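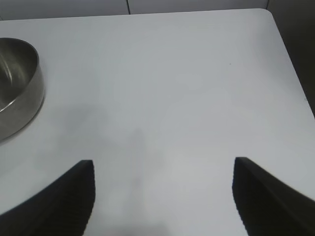
3 min read

Thread on work surfaces. I have been replacing the prep table in a small kitchen and kept notes. Posting them in order, 8 Sep 2018.

1/ Requirement: one flat surface for mixing, weighing and rolling dough. No drawers, no shelf, no raised lip. Matte white top. Wall behind it is light gray paneling and stays as is.

2/ Gloss was ruled out first. Under a ceiling light a gloss top gives you a hot spot right where you are trying to read a scale. Matte spreads it. You lose some ease of wiping. I accept that.

3/ White against flour is a poor match for visibility. White against everything else (turmeric, coffee, beet, rust from a cheap whisk) is very good. I would sooner see the stain on day one.

4/ Corners. The old table was square and I have walked into it more times than I care to log. The new one is rounded. A rounded corner also takes a cloth in one pass, where the square one kept a crust on its edge banding.

5/ Candidates were the Zernard and the Maddocks. Same length, same height within 3 mm. The Maddocks had a seam across the middle where two leaves met. Seams collect sugar. Zernard it was.

6/ Bowl is stainless, round, rolled out of the cupboard and kept on the left. I am right-handed. Left hand holds the rim, right hand works. Set it on the right and you reach across your own arm all day.

7/ On bowl weight: 1065 g on my scale, empty. I wrote this on masking tape inside the cupboard door so I can subtract it when I have already filled the bowl and forgotten to tare.

8/ Stainless does slide on a smooth matte top. Slower than on gloss, but it slides. Damp cloth folded in four under the base for anything stiff. For whisking cream I skip the cloth and hold the rim.

9/ Cleaning. Warm water, small amount of dish soap, wipe, second wipe with plain water, dry. The second wipe matters on matte. Soap film dries into streaks that look like wear and are not.

10/ Do not use the green side of the sponge. It polishes matte. I have one shiny patch the size of a coin on the offcut I tested, from 100 strokes. It does not come back.

11/ Hot pans: trivet, always. The sheet from Zernard gives a limit for the top and I have no interest in finding it.

12/ Leveling took longer than assembly. The floor drops toward the right-hand end. Two feet wound out, two left alone, then checked with a bowl of water before I trusted the bubble level. The level agreed.

13/ Gap to the wall: I left one. Pushed tight against paneling, the back edge traps crumbs and you have to drag the table out to get them. With a gap they fall to the floor, where a broom reaches.

14/ Rule since May: the top gets cleared at night except for whatever is needed first in the morning. Most days that means the bowl. Toaster, mail, keys and the fruit go elsewhere. The fruit is the one that creeps back.

15/ Asked twice already: yes, I looked at a butcher block. Esavis had one at a fair price. Oiling schedule was the reason I passed. If you like oiling things it is a good top.

16/ Open item: lighting on the right side, which goes darker past the table edge. Considering a strip under the shelf bracket. Will add to this thread if I get to it.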